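Gripper compare, sim bench, two-arm cell
July 13, 2021

Picking up from the crate runs. Goal for today: decide whether we keep the Carna fingers on the big arm or go over to the Wogan set before the Mumcombe demo in August. Everything in sim, same table, same crate, same controller gains. Only the gripper model and the approach height get changed. Controller is the Baltness build, the one with the wrist filter on.

Morning lost to the contact settings. Friction on the finger pads had gone back to default after the merge, so the first batch is junk – deleted it. Put the pad values back by hand and wrote them into the cell config so this doesn't happen agian. If you pull the branch, check that the config loads before the gripper model and not after.

Big arm does the pick, straight down onto the black crate. Small arm parked high with its gripper open, out of the way for now. Left the can, the orange piece and the green block on the table because the planner needs something to avoid. Taking them off makes every approach look good and tells us nothing. 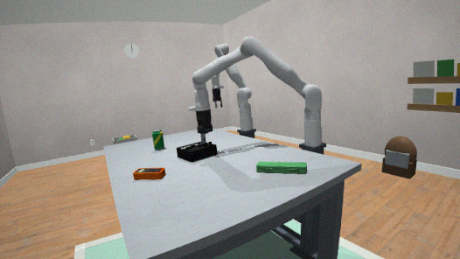

Why test both grippers on the crate and not on the can?
The crate is the harder grab. A can gives two good contact lines almost anywhere you close on it, so both finger sets would score close to the same. The crate rim is thin, and a small yaw error shows up right away as a slip or a tilt.

Carna fingers, 57 tries at the standard height. Closing is clean when yaw is good. When yaw is off the left finger lands on top of the rim and the whole wrist pushes up, force spike, controller backs off, retries. Retry usually makes it. Slow though. 8 outright fails, all of them with the crate turned toward the back of the table.

Wogan fingers, also 57, so 114 total. Longer and narrower, they get past the rim easier. Fewer spikes. But they flex in the model more than I like, and on lift the crate hangs nose down before it settles. Not sure if that is real or just the stiffness number I copied over from the old data sheet. Need to check that before anyone quotes it. 2 fails, both at the far end of the yaw range.

So Wogan ahead on count, but I don't trust the flex. Asked for the measured stiffness from the Mumcombe side, no answer yet.

Approach height: dropped the hover point closer to the crate and reran a handful with each. Shorter final move, less time for the wrist filter to drift. Carna liked it, Wogan no difference. Going lower still makes the planner complain about the can so leave it where it is.

Other thing – the two arms. In the wide view they cross over each other and it looks like a near hit. It isn't, they are well apart in depth, I went through the distance log. Still, the collision margin on the small arm's forearm was set way too tight and it tripped the stop a few times for no reason. Opened it up a bit. Somebody please look at this with fresh eyes before we run the small arm for real, I was guessing.

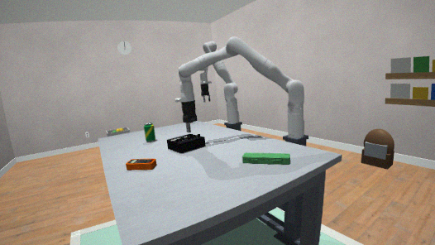

Margin change is in its own commit so it can be rolled back without touching the gripper stuff. After that no more false stops for the rest of the afternoon. Cycle time came down too, mostly from the planner not having to restart.

Camera: the current angle is ok for watching the approach but bad for judging finger contact, the wrist hides it. Want a second one low and on the near side, looking up at the rim. Rendering cost should be fine if we only save it on failed picks.

To do
- real stiffness for Wogan, then rerun the full set
- yaw sweep in smaller steps, crate turned toward the back only
- low camera, failed picks only
- small arm: check margin, then try the hand off
- write the pad friction into the readme, not just the config
- ask if Carna have a longer finger, same mount

Logs are in the shared folder under gripper compare, the deleted batch is gone so don't look for it. Left the Wogan model loaded.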